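How Wallpaper Patterns Repeat

For readers aged 9 to 12
Written by Nathalie Robichaud. Checked by Karabo Sithole.

Most patterned wallpaper is made from one picture printed many times. The picture is called the repeat. Once you know how to find it, you can work out how the whole wall was designed.

What is a repeat?

A repeat is the smallest piece of a pattern that can be copied again and again to fill a surface. Think of a rubber stamp. If you press the stamp on paper, move it along and press it again, you get a row of matching prints. A wallpaper repeat works in the same way, but the edges of each print must join without a gap.

To find a repeat, choose one small detail, such as the tip of a leaf. Move your eyes straight up the wall until you see exactly the same leaf tip. The distance between the two is the vertical repeat. A small spotted pattern may have a repeat of a few centimetres. A pattern of large flowers may have a repeat of 76 centimetres.

Take care when you do this. A designer may draw two leaves that look alike but point in slightly different directions. They are different leaves, and the repeat is longer than it first seems.

Making the edges join

The left side of the repeat has to fit the right side, and the top has to fit the bottom. If a stem runs off the top, it must come back in at the bottom at the same place and the same thickness.

One old way to do this uses scissors. The designer draws in the middle of a sheet of paper and leaves the edges blank. The sheet is cut in half from top to bottom and the two halves are swapped over, so that the blank edges now meet in the middle. The designer fills the gap with drawing. Then the sheet is cut across the other way, the top and bottom are swapped, and the new gap is filled as well. All the outer edges will now match. Computers can do the same job, and many designers use them, but the steps have not changed much.

Straight match and drop match

Wallpaper is sold in rolls. A roll is cut into long strips called drops, which are hung side by side. There are three main ways for the pattern to cross from one drop to the next.

In a straight match, the same part of the pattern sits at the same height on every drop. If there is a flower at the top of the first drop, there is a flower at the top of the second.

In a half-drop match, each new drop is moved down by half a repeat. If the repeat is 76 centimetres, the second drop is moved by 38 centimetres. The third drop is back where the first one was. The flowers then form slanting lines across the wall, and the repeat is harder to notice.

In a free match, the pattern does not have to line up at all. Upright stripes are a common kind of free match.

Plant patterns very often use a half drop. Stems and leaves spread in all directions, and the slanting lines help to hide where one copy ends and the next begins.

How the pattern gets on to the paper

The earliest repeating wallpapers were printed with wooden blocks. A carver cut away the wood around a shape so that only the shape stood up. The block was pressed into colour and then on to the paper. Each colour needed its own block, so a paper with 18 colours needed at least 18 blocks. Small pins at the corners of the block left tiny dots on the paper, which showed the printer where to put it next.

Later, printers used rollers. A roller is a cylinder with the pattern on its outside. As it turns, it prints the pattern, and each full turn starts the pattern again. The distance around the roller therefore sets the longest repeat it can print. A roller that measures 64 centimetres around cannot print a repeat of 76 centimetres.

Digital printers have no blocks or rollers. They spray tiny drops of ink, so a repeat can be almost any length.

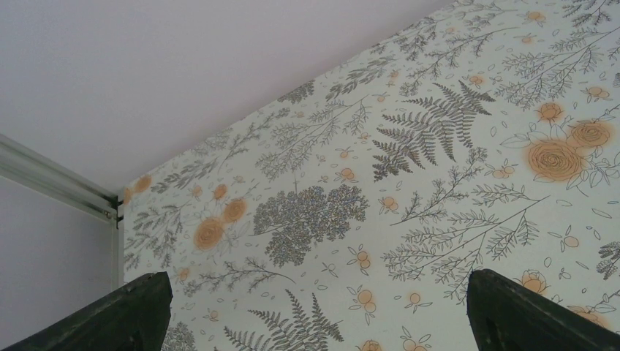
Paperhangers also have to think about corners. Rooms are rarely perfectly square, and a wall may lean a little without anyone noticing. If a full drop is folded round a corner that leans, the far edge will lean too, and so will every drop after it. To prevent this, the paperhanger cuts the drop so that only a narrow strip turns the corner. The next piece is hung against an upright line drawn on the wall. The line is found with a plumb line, which is a weight on a string.

The top of the wall needs the same care. A ceiling can be slightly higher at one end than at the other. Each drop is cut a little too long, and the extra is trimmed off once the paper is in place. With a large pattern, it is best not to have a flower sitting exactly at the ceiling, because a small slope will cut more off one flower than off its neighbour.

Working out how much is needed

Suppose a wall is 233 centimetres high and the repeat is 76 centimetres. Divide 233 by 76. The answer is a little more than three, so three repeats are not quite enough to cover the height. Round up to four. Four repeats measure 304 centimetres, and this is the length to allow for each drop in a straight match.

The part left over is 71 centimetres. It is waste, although it can sometimes be used over a door or under a window. A pattern with a small repeat wastes less paper than one with a large repeat.

Try it yourself

You will need squared paper, a pencil, scissors and sticky tape.

1. Cut out a square with sides of 10 centimetres.
2. Draw a leaf in the middle. Do not touch the edges.
3. Cut the square in half from top to bottom. Swap the halves and tape them together.
4. Draw a stem or a bud across the join.
5. Cut the square in half from side to side. Swap the top and bottom and tape them.
6. Fill the new gap.
7. Trace or photocopy your square several times and place the copies edge to edge.

Try the copies first as a straight match, then move every second column down by five centimetres to make a half drop. Compare the two from the other side of the room.

Words to know

Drop: one strip of wallpaper, hung from the top of the wall to the bottom.
Match: the way a pattern lines up between two drops.
Plumb line: a weight on a string, used to find a true upright.
Repeat: the piece of a pattern that is copied to fill a surface.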